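Sun 3 July

Up at four again without the alarm. Lay there doing dough math in my head, then gave up and went down. Street dead quiet. Two cats on the wall by the laundromat and that was it. Unlocked, lights on, smell of paint still. Opened the back door to let it out and let the flies in.

Test bake number whatever. The plain white first because if I can't do that I should go home. Mixed by hand, all of it, because the mixer is still in bits. Shoulders are shot. I had forgotten what a big batch does to you when you can't just flip a switch and go get coffee. My mother did this every day until she was sixty and never said a word about it, or if she did I was too busy stealing raisins.

The Prulness flour is thirstier than the old stuff. Knew that from the small loaves but at this size it really shows. Held back the water like the recipe card says and got a brick of a dough, wouldn't stretch, tore when I looked at it. Put in more, then more. By the end it was nice. Silky, a bit slack, pulled clean off the bench. Wrote the new amount on the wall in pencil by the scale and then remembered the wall was painted Thursday. Oh well. It's behind the flour bins anyway.

Proof was slow. Cold room at five, hot room by nine, which is going to be the whole summer I think. Need a thermometer in there, a real one, not the fridge magnet. Put on list.

Oven: still has the hot corner, back left. Rotated at half time and it's mostly ok. First trays went dark on one side, second lot fine. Tried the deck at a lower setting, more steam, and the crust came out thinner and kind of blistered, which I like and customers may not. Mrs. whoever from upstairs came down in her slippers and took one away still hot. Told her to wait an hour before she cut it. She did not wait, could hear the knife on the stairs, I swear.

Rye was bad. Not going to write much about the rye. Sour starter is sulking since the move, smells like nail polish. Fed it twice and moved it off the windowsill. If it isn't better by Tuesday I'll ask for some back from the jar I gave my sister in March, if she hasn't killed hers. She says it lives behind the milk and she "checks on it."

Then the rolls. 79 rolls out of a batch that should have made a clean tray count, so somewhere I'm scaling heavy. Weighed a few and yes, heavy, my thumb thinks everybody's hungry. Got to be stricter. It's small money each one but it adds up over a week, and I've done the numbers and there is no fat in the numbers.

Numbers. Sat on an upturned crate with the folder after. Rent, power, the loan on the oven, insurance which went up for reasons nobody at the insurance place could explain to me. The sign is paid for at least. The quote for the front window came in at 222 for the glass alone, and then the fitting on top. It's just one crack in the bottom corner. Could put the bread rack in front of it. Could put a plant in front of it. I'll put a plant in front of it.

Name is settled, I think. Everyone keeps calling it the Bremance bakery because it's on Bremance Street, and I had this whole other name, had a drawing and all. But the guy delivering the shelves said it, and the woman at the permit desk said it, and slippers upstairs said it. So fine. Bremance Bakery. Saves on paint because there's less letters. Told my sister and she said "I told you that in the spring," which she did.

Kumaresan came by around lunch with his tool bag even though it's Sunday. Wouldn't take money, took rolls. Kumaresan Namboodiri could talk the ears off a mule, but he knows his wiring and he knows this building, he did the rewire when it was a shoe repair. He looked at the mixer a long time with his hands behind his back like he was in a museum. It's a Zonico, older than me, came with the lease. The bowl is beautiful. The gears are fine, he says. The switches are what's tired. He doesn't like the stop button at all, pushed it in and out with one finger and made a face, and said he won't let me run it with dough in it until that's new. I said what about just a small dough. He said no. I said what about only me in the room, and he looked at me until I stopped talking.

So that's parts from Reddy, who open tomorrow at seven, and he'll come Tuesday after his real job. Meaning hand mixing again Monday and Tuesday. Meaning arms like a gorilla by opening day or else no arms.

He told me a long story about his uncle's wedding and a generator. Didn't follow all of it. There was a goat at one point. Ate four rolls during it and then wrapped the rest in a towel, MY towel, must get that back.

After he left I did the boring jobs. Wiped down the racks. Labeled the bins. Salt and sugar now at opposite ends of the room after what happened Wednesday. Washed the proofing cloths in the sink and hung them out in the yard and they dried like boards in an hour. Swept. Swept again, because flour. You sweep flour and it goes up and waits and comes back down.

Bike kid came to the door asking if we're open. Said no. He said it smells open. Gave him a dark-sided one and he looked at it, both sides, and said "is it burned" and I said it's bold. He ate it. He says his grandmother wants to know will there be poppy seed. That's the third person to ask about poppy seed. I hadn't planned poppy seed. I don't even like it, gets in your teeth. But it's going on the list, because what do I know.

List so far, so I don't lose it:
thermometer
poppy seed
plant (large)
towel from K.
paper bags, the 2 sizes, not the shiny kind
ask about trash pickup day, was told three different days
chalk
call Mom
something for my shoulders

Called Mom while the last loaves cooled. She wanted to know what I was charging for a plain white and when I told her she was silent and then said "for one?" Explained rent. She said in her day. I said I know. Then she asked was I eating, and I looked at what I'd had all day and it was crusts and coffee, so I said yes. She's coming for the opening. She's bringing her own apron. I know exactly what that means, it means I'll be on the register by ten and she'll be at the bench telling me the dough's too wet. Which it might be. I kind of want her to say so, then I'd know.

Thought about Dad a bit. He'd have hated the hours and loved the oven. He'd have stood right where Kumaresan stood with his hands behind his back.

Evening now. Feet up on the flour sacks, back door open, somebody's radio going two yards over. Heat is finally going out of the bricks. I've got one loaf in front of me from the second lot, cut in half so I could look at the crumb, and it's good. Holes where they should be, a little tight at the bottom. I keep picking at it. Meant to save it to compare with tommorow's and there's not going to be anything left to compare.

Scared, also. Didn't feel it while I was working, I feel it sitting. What if it rains opening day. What if it doesn't and nobody comes anyway. What if everyone comes and I've got no mixer and a line out to the laundromat. Slept maybe four hours last night and the same the night before. My sister says everyone feels like this, and how would she know, she works at the library.

Want to try the white tomorrow with an overnight rest in the fridge, half batch. Less yeast. Should do the shaping late, before bed, and then bake it straight from cold. If it works then mornings get an hour longer, and an hour is an hour. 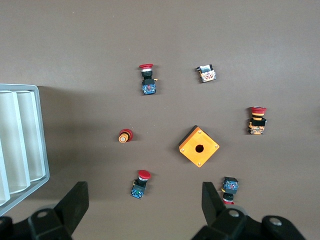
Less salt in the rolls too, forgot to say. Slippers said so and she's right. Going up to bed, alarm's set for four though I don't know why I bother.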